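2025-09-25

Glue notebook, batch 22, hide glue vs. the Lorard fish glue

Picked up where I stopped in January. The question is still whether the fish glue can replace hot hide glue for the chair repairs, mostly the loose rungs, where the open time on hide glue is too short for one person working alone.

Stock: Lorard fish glue, the tub opened in the summer. Smells the same as it did then. Hide glue is the 192 gram strength from Arabzadeh, soaked overnight in cold water, one part glue to a bit under two parts water by weight. Last time I mixed it thinner and the joints were starved, so disregard anything on the January pages about hide glue being weak in beech. That was me.

Cut 22 joints from the same beech board, 11 for each glue. Round tenons into drilled mortises, the size we see most on the Kakska chairs. Numbered on the end grain in pencil. Number 7 has a small check near the mortise, noticed after drilling. Left it in but marked it.

Fit: aimed for a snug push by hand. Tenons 3 and 14 needed a mallet. Number 18 was sloppy and I should have recut it.

Glue-up, hide glue: pot at 140 F on the old thermometer. Warmed the parts with the heat gun first. Even so, the glue on the first two tenons had started to gel before I got them seated, and I had to scrape and redo them. After that I brushed the mortise first and then the tenon, and it went better. Squeeze-out cleaned up with a wet rag.

Glue-up, fish glue: no heat, no hurry. Brushed both surfaces, waited a minute, assembled. It stays slippery a long time and the tenons want to creep back out of the hole on their own air pressure. Clamped all of them. Saulius Pētersons says he files a shallow flat along the tenon to let the air out and has no trouble. Will try that on the next batch. His flat is about as wide as a pencil lead.

Clamps off the next morning. Fish glue squeeze-out was still a little rubbery on the thick drips. Gave everything five days on the shelf before pulling.

Pull test, same rig as before, lever arm and hanging weights, read in pounds at failure. I stop at 700 because I don't trust the hook above that.

Hide glue: nine of the 11 reached 700 with no movement. Number 7 split along the check at 520. Number 3 let go at 610, clean glue line on one side, so probably one of the gelled ones, though I didn't write down which two they were. Write it down next time.

Fish glue: eight reached 700. Number 18 pulled at 340, as expected for a sloppy fit. Numbers 14 and 20 failed at 640 and 655 with wood fibers torn on both sides, and I'm fine with those.

So in dry conditions, no difference I care about. The damp box is where it may come apart. Fish glue softens sooner in humid air, and half of these chairs go back to porches. Putting four of each in the damp box tonight – the ones that held, obviously – and leaving them three weeks.

Reversibility: tried warm water with a syringe on one spare of each. Hide glue released in 25 minutes with some wiggling. Fish glue released in under ten. Good for the next repairer, bad for the porch.

Cost: the last Uvance invoice, order 2714, has the fish glue at more than twice the price of the dry hide glue per finished joint, even allowing for what I throw out when the pot goes bad. Not a big number on one chair. Noticeable on a dining set. 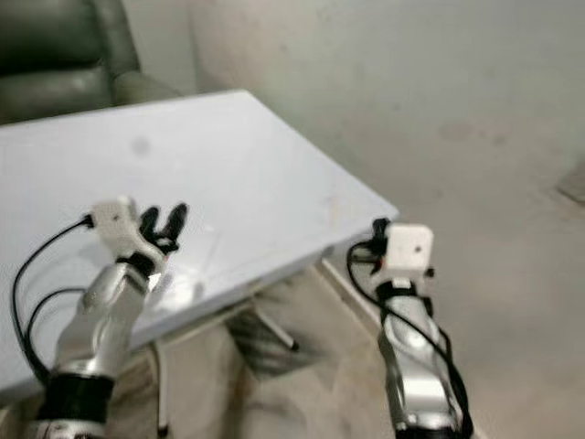 Tabletop with the two arms, black fingers up on the left one. Picture came out soft.

To do before the next batch:
Recut spares, check each board for splits before drilling.
Vent flats on half the tenons, both glues.
New thermometer. The old one read 4 degrees high in boiling water, so the pot was cooler than I wrote.
Ask Arabzadeh if they carry a lower gram strength. Slower gel might settle the whole question without the fish glue.
Try urea in the hide glue at 10 percent by dry weight. Saulius has a jar.

Damp box hygrometer says 81 percent tonight. Lid is tight. Wet sponge is on the left side, so keep the numbers facing right or the pencil smears.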